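Notice to the Residents of Drullach
A short story

The Office of Waters regrets to inform all residents that the river has submitted its resignation. The letter was received at the Kistmont district counter on 12/16/25, properly folded and accompanied by the required fee of 19 coins, each of them wet.

In its letter the river cites 1,644 years of continuous service. It notes that requests for leave were denied in every dry season, and that the bridge at Erkel was built without its consent. It asks that its bed be kept free of furniture until a successor is appointed.

Residents are reminded that the river remains bound by its notice period, which ends in April. Until then it will continue to pass through town at the customary hours. It should not be thanked, questioned or followed.

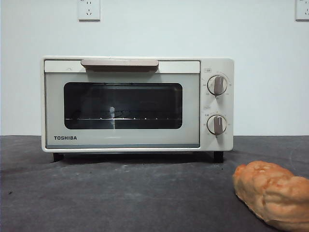

Applications for the vacant position are now open. Candidates must be able to reach the sea without assistance and must provide one letter of support from a lake. Persons attending the hearing at Giraldo Hall should bring their own meal, as the kitchen there consists of a toaster oven with a wide pinkish-brown handle, and a single loaf of bread will be set out beside it for the applicants. Rain may attend as an observer.

One application has been received to date. It was left on the counter overnight, unsigned, and the clerk reports that it smelled of snow. The Office has accepted it for review.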